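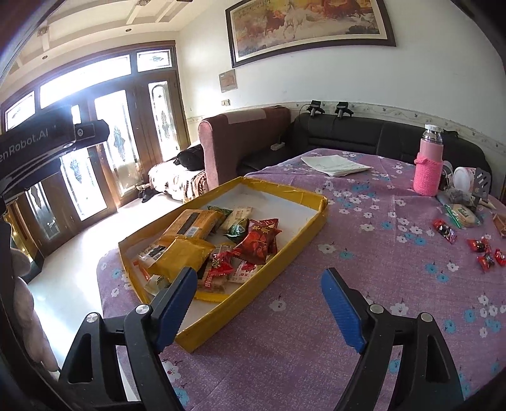 Marianna Wróbel
Fiction contributor

Last updated: Thursday

The story the studio gave out was that the two leads of Kuruvance had become like brothers. Montserrat Esquivel had been script supervisor on all 116 shooting days and had not once seen them share a car.

"Like brothers," said the publicist again, on the phone. "Could you say something along those lines?"

"I've got brothers," said Montserrat. "What sort do you mean?"

The publicist laughed as if she were being paid by the laugh. There would be a short film to go with the release, she said, all warmth, 6 minutes at most. Horau had already recorded his part. He had cried a bit.

"Which take?"

"Sorry?"

"Which take did he cry on?"

A pause, some typing. "The fifth, I think."

Montserrat took her old notes out of the drawer. Day 2, Orkimside, rain. Horau refuses to rehearse. Chmielewska, directing, speaks to him in the van. Day 5, Horau will not look at the other one, so they shoot his close-up against a broom with a hat on it. It was the best thing in the picture. The critics had called it tender.

"I'll do it," she said, "if I can talk about the broom."

"Is that a nickname?"

"No."

The publicist said she would have to ask, and Montserrat put the kettle on, not expecting her to ring back.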